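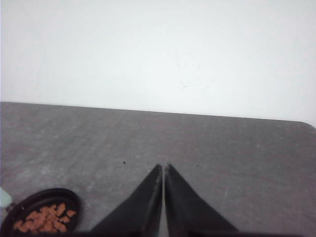

Dicas de bancada para quem faz robótica na cozinha de casa (ou no clube, que dá no mesmo)

Oi, gente! Voltei com mais uma leva de dicas, e desta vez é quase tudo coisa que aprendi quebrando a cara no clube de robótica, onde ajudo a turma às terças à noite. Quem acompanha a página sabe que comecei falando de despensa e de mancha em pano de prato, mas aí minha filha entrou no clube, eu fui só levar um bolo e nunca mais saí.

O projeto do semestre se chama Rokimon. É um braço com garra que precisa pegar comidinha seca, daquela em pelotinhas, e levar de um prato para outro sem esmagar nem espalhar. Parece bobagem de tão simples, né? Pois vai tentar! A turma já anotou 3.084 tentativas no caderno, e eu já varri farelo que dava para encher um balde.

Vamos às dicas, na ordem em que fui lembrando.

Limpe a mesa antes, durante e depois

Um farelinho na mesa que a gente nem repara pode confundir a câmera do punho, principalmente se for escuro em cima de tampo claro (ou claro em cima de tampo escuro). Eu passo um pano de microfibra bem torcido, com uma gotinha de detergente neutro, e depois outro seco. Não use lustra-móveis! Fiz isso uma vez, toda orgulhosa do brilho, e o prato passou a noite escorregando toda vez que a garra encostava na borda.

Tampo mesclado, daqueles cinza salpicadinhos, é lindo na cozinha porque disfarça sujeira, e é justamente por isso que engana. Passe a mão aberta na mesa toda. A mão acha migalha que o olho não acha. Se tiver uma lanterninha, deite ela na mesa e acenda: qualquer grãozinho faz sombra comprida e aparece na hora.

Prato raso, com bordinha

Testamos tigela funda, pires, tampa de pote, forminha de empada. O que funcionou melhor para nós foi prato redondo, raso, com uma bordinha levantada. A borda segura as pelotas quando a garra empurra o monte, e sendo baixa ela não vira obstáculo na hora de descer. Prato preto ajuda bastante se a comidinha for alaranjada ou marrom clara, o contraste fica ótimo. Só que preto brilhante dá reflexo, então vá girando a luminária até ele sumir, ou procure um prato fosco.

Para o prato não passear, corte rodelinhas daquele tapete emborrachado de gaveta e ponha embaixo. Fita dupla face também segura, mas depois é um sofrimento para tirar. Se já colou e se arrependeu, ar morno do secador, uma espátula de plástico e paciência. O restinho de cola sai com óleo de cozinha num algodão, e aí lave com detergente, senão você volta para o problema do lustra-móveis.

Não encha demais

Todo mundo que chega no clube quer encher o prato até a boca. Eu entendo, fica bonito! Mas a pelota de cima rola, a de baixo pula e uma sempre vai parar debaixo do armário. Um montinho no meio basta. E deixe umas pelotas separadas, mais perto da borda, para treinar a pegada de uma só. Foi dica da Keabetswe Mnguni, que orienta os mais velhos, e melhorou muito os nossos treinos. Ela também manda peneirar antes: ponha a comidinha numa peneira de macarrão, sacuda em cima da pia e o pó vai todo embora. Menos pó no prato, menos pó nos dedos da garra.

Aliás, guarde em pote bem fechado. Em dia úmido a pelota amolece e o aperto que servia na semana passada passa a esmagar tudo. Eu ponho um saquinho de pano com arroz cru dentro do pote e troco todo mês. Etiqueta grande: NÃO COMER, É DO ROBÔ. Temos adolescentes.

Os dedos da garra também se lavam

Quer dizer, lavar, lavar, não. Nada de torneira! Desligue tudo da tomada, umedeça um cotonete em água com sabão neutro e passe na parte de dentro dos dedos, que é onde gruda gordura e farelo. Depois um cotonete seco. Para os cantinhos da base eu uso pincel de maquiagem velho, daqueles bem fofos. Escova de dente também serve, mas as duras riscam plástico preto fosco que é uma tristeza.

Antes de ligar de novo, olhe as pontas de frente. Se uma estiver mais alta que a outra, a pelota escapa sempre para o mesmo lado e você passa a noite culpando o programa (o coitado!). Um teste que adoro: peça à garra para segurar uma tirinha de papel e puxe de leve. Se o papel sai torto, tem coisa desalinhada.

Luz de cozinha não é luz de bancada

A lâmpada do teto sozinha faz a sombra da garra cair bem em cima do prato. O que eu faço é virar uma luminária para a parede branca e deixar a luz voltar espalhada. Fica macia, quase sem sombra. Parede lisa no fundo é uma bênção, por sinal: tire calendário, ímã, relógio, pano pendurado. Se a sua parede tem manchinha de dedo, esponja mágica úmida, sem esfregar com raiva, e teste antes num canto escondido, que em tinta fosca ela pode deixar marca.

Não tem parede livre? Uma cartolina branca em pé, presa em dois potes pesados com pregador de roupa. Usamos assim por 3 meses na garagem da Travbridge, a escola que emprestava o espaço, e deu certinho.

Marque o lugar de tudo

Fita crepe é a minha religião. Um pedacinho de cada lado do prato, outro nos pés da base do braço, outro na luminária. No fim do treino tudo é guardado e no outro treino tudo volta para o mesmo lugar. Antes disso a gente perdia 40 minutos arrumando o que já tinha sido arrumado! Troque a fita de vez em quando, porque se ficar muito tempo ela resseca e sai aos farrapos. Escreva nela com caneta permanente ANTES de colar, para não manchar o tampo. (Manchou? Álcool no paninho, pouquinho de cada vez.)

E mantenha o resto da mesa livre. Xícara, celular, chave, tudo para outra superfície. Tenho uma bandeja no aparador só para isso, chamada carinhosamente de castigo.

Cabos e ferramentas

Para cabo, rolinho de papel higiênico. Um cabo por rolinho, nome escrito do lado de fora, todos em pé numa caixa de sapato. Para parafuso miúdo, forma de gelo com filme plástico por cima. A caixinha da Gralteck que compramos no início era bonita, mas as divisórias subiam e os parafusos viajavam de uma casinha para a outra. Hoje ela guarda botão, na minha máquina de costura, e está felicíssima.

Chave allen eu penduro num ímã de faca, por tamanho, com um pingo de esmalte de cor diferente em cada uma. As crianças já pedem "a rosa", "a verde". Passe duas camadas e deixe secar de um dia para o outro.

O caderno

Tentou, anotou. Caderno de papel mesmo, com caneta amarrada num barbante. Nós usamos três colunas: o que mudou, o que aconteceu, quem estava no comando. Coisa curta, tipo "prato mais para a esquerda, derrubou duas, Mokoena". (Mokoena é a equipe dos pequenos, eles mesmos escolheram o nome e fizeram até bandeira.) Mude só uma coisa por vez! Eu repito isso tanto que já virou musiquinha no clube. Igual receita de pão: se você troca a farinha, o forno e o fermento no mesmo dia, vai saber o quê?

Na hora de recolher

Jogue as pelotas de volta no pote com um funil feito de folha de revista. As que caíram no chão vão para o lixo, sem dó, porque trazem cabelo e poeira para dentro da garra. Para as fugitivas debaixo do armário, meia-calça velha na boca do aspirador, presa com elástico: ela segura a pelota e também qualquer parafuso que tenha ido junto. Já recuperamos até um brinco.

Em dezembro tem mostra do clube e eu prometi fazer o bolo de fubá de novo, então a próxima página deve ser sobre como transportar bolo e robô no mesmo porta-malas. Se vocês tiverem um truque bom para tirar cola quente de toalha de mesa, deixem nos comentários, por favor, que a minha está com três pingos e eu já tentei gelo e ferro morno com papel pardo.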